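May 9, 2023
By Malsha Ekanayake

We moved the clocks of our lives back by one hour when I gave up driving to work, and I've been meaning to write down how the bus has gone. The short version is that I'm still on it.

I live in Plolby and work in Rusbridge. By car that was 27 minutes on a good morning. The 446 takes just under an hour, with one change at Gadivville, where the shelter has a bench but no back wall. I started in October, when the car needed a new transmission and the quote was more than the car was worth.

The first few weeks were annoying. I missed the connection twice and learned that the timetable on the pole was two versions old. The one on the website is right. I bought a better raincoat.
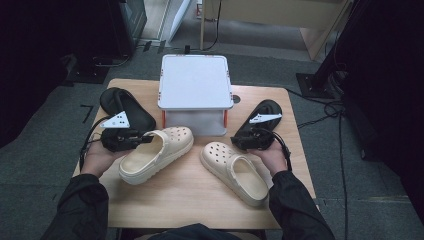
Money was the part I expected to notice, and I did. Between petrol, insurance, rego and parking I'd been spending $290 a month more than I do now, and that's before repairs. Most of it goes to the mortgage. A bit goes to taxis, mainly on Sundays, when there are only 5 buses all day and the last one leaves Rusbridge before dinner is over at my sister's.

What I didn't expect was the reading. I've finished more library books since spring than in the previous two years. I can't read on the second leg — too many roundabouts — so I look out the window or do my shopping list.

I do miss the car for the hardware shop and for taking the dog to the vet. My neighbour has driven us to the vet twice and I've paid her in lemons.

The lease on the Talukder Street car park is up soon and they say the stop will move there. That would save me a walk along the highway. I'll post the new times when I have them.

Comments

Deb: The Gadivville shelter is a disgrace. I've written to council about that back wall.

Plolby Pete: Is the 446 still running late on school days?

Malsha: Yes, usually in the afternoon. Mornings are fine.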